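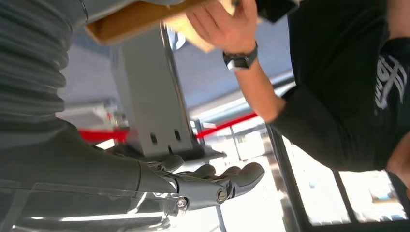 **Can I reuse a cardboard box that's already been shipped once?**

Most of the time, sure, as long as the corners are still stiff and the bottom flaps haven't gone soft. Press your thumb into a corner. If it springs back, use it again. If it stays dented, flatten it and put it in recycling.

# cardboard-log

Hi! I'm Elsie Bainbridge and I look after the cardboard in our shared packing room. I've been writing down what comes in and what goes back out, and at some point the notebook got so fat (and so sticky, there was a tape incident) that I typed the whole thing up. So now it's a folder of CSV files and you're welcome to it.

Last touched 24/02/2026.

## What's in the folder

- `pieces.csv` is the big one, 3,692 rows, one row per piece of cardboard
- `sizes.csv` has the 40 box sizes we bother to name
- `damage.csv` lists what was wrong with the 1,100 pieces we didn't keep
- `oddballs.csv` is for stuff that wouldn't fit in any of the others, 114 rows, mostly inserts, tubes and those weird double-walled trays
- `notes/` is my typing-up of the margins, which you can skip unless you like reading about tape

A "piece" means anything made of cardboard that somebody could pick up and pack with. A box is one piece. A box with its loose insert is two. Denise Naylor and I went back and forth on this for weeks and she was right in the end, so if you find an early row where box and insert got lumped together, that's one of mine and please tell me.

## Columns in pieces.csv

| column | what I mean by it |
|---|---|
| `id` | just a running number |
| `shape` | box, sheet, flap, tray, sleeve, other |
| `color` | tan, white, printed, mixed |
| `wall` | single, double, or `?` |
| `edge` | clean, worn, torn |
| `size_code` | matches sizes.csv, blank if it's an oddball |
| `source` | Madel, Riltel, Wijesinghe or walk-in |
| `kept` | y or n |
| `remark` | whatever I felt like writing |

Color is the one I'd trust least! The lights overhead do funny things to brown, and a piece that I called tan in the morning could easily be mixed by the end of the day. If you need color for something serious, group tan and mixed together and move on.

`edge` only looks at the outside edge. A darker edge isn't the same as a worn one, so don't read anything into it, plenty of perfectly good cardboard is darker along the side than it is on the face. Worn means fuzzy when you run a finger along it.

## The room

It's a gray sort of place, gray wall, gray metal column, and then the red rope, which I'm very fond of. Sorting happens on one side of the rope and packing on the other, and if you're carrying something wide, go around the column slowly and keep the long end up. Sheets catch on the rope otherwise and you get that horrible twang.

We try not to lean anything against the rope. It holds people back fine but it won't hold a stack of flattened boxes, and the stack always goes over toward whoever has their hands full. Flat stuff goes against the wall, biggest at the back.

## How I sort

Pick it up by a long side and look at both faces. Check the corners. Peel off the old label if it comes easily, and if it doesn't, cover it with a new one. I write the row before I put the piece down, otherwise I forget, and then there's a mystery box.

Tape: we use Vultex paper tape on everything now. Rows from before last November might say "plastic tape" in the remark and you can ignore that completely.

## Things that are wrong with it

- Walk-ins are undercounted. People drop boxes by the door and grab other ones on the way out, and I can't be everywhere.
- `wall` has a lot of question marks. I didn't want to cut a good box open to look.
- Two of the Riltel deliveries got typed under Madel. I fixed what I could find.
- The Wijesinghe sheets come in a bundle and I sometimes wrote one remark for the lot, so you'll see the same sentence over and over. It's on purpose, sort of.

## Using it

Do what you like with the files, share them, chop them up, make a chart for your own packing room. A mention would be lovely. If you fix a mistake, send the row number and the corrected value to me or Denise and we'll put it in with the next batch of typing.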